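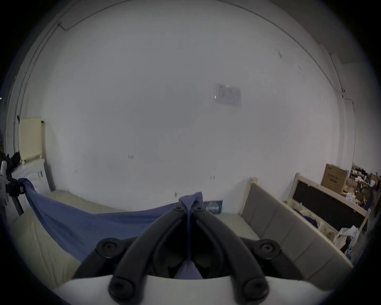

Department of Textiles and Apparel, Eltemby College

Chapter 2
Weight and Weave

Fabric is sold by length, but it is chosen by weight. A mill states weight in grams per square meter, usually written gsm. A light shirting falls well under 200 gsm. Heavy denim can pass 400 gsm, and some canvas goes higher still.

Weight depends on the thickness of the yarn and on how closely the yarns are packed. Two cloths of equal weight can still behave very differently. A plain weave crosses over and under at every yarn and holds firm. A twill skips yarns in a set order, so it bends more easily and hangs better - one reason it is used for work pants.

This chapter begins with plain weave, then moves to twill and satin. The methods for weighing a cut sample follow Rhiannon Craddock's workshop notes. You will need a ruler, sharp scissors and a scale that reads to a tenth of a gram.

Last updated: December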